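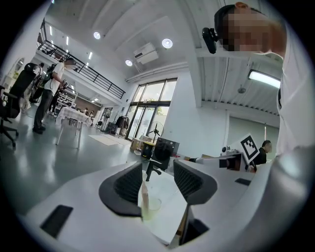 About Larnomlow

Larnomlow teaches robots to do small jobs with their hands. Our people do the job first, using a gripper held in the hand, and the recordings go to the teams that train the robots. Most of the work is household and kitchen tasks. Cups are a large part of it, and a cup with a drink in it gets handled differently from an empty one.

How we work

We started with remote control, with one person steering an arm from across the room. It worked, but it was slow, and new staff needed weeks to get good at it. Now we use hand-held grippers for most tasks and keep remote control for jobs where the arm's own reach matters.

Each task is written up on one page before anyone picks up a gripper. Operators work in shifts of 4 hours and change tasks twice per shift. A finished set for one task is 3000 recordings. We check them by eye and throw out the ones where the grip slips or the operator rushes.

Where we are

The workroom has a mezzanine over part of the floor and big windows at the back. Our second site, Drernon, opened in December and handles folding and packing.

Working with us

We hire operators with no robotics background. Training takes seven days – two on the gripper, the rest on real tasks with someone checking the results. Steady hands help, and so does patience.

Related
Remote control or hand-held: how we choose
Operator jobs at Drernon
The Quintanilla pouring project

Comments (2)

gumetti_fan: Do you take part-time operators? I can only do mornings.

Reply from Larnomlow: Yes, the morning shift is open at both sites.

tallpine: Did the training last spring. The pouring tasks are harder than they look.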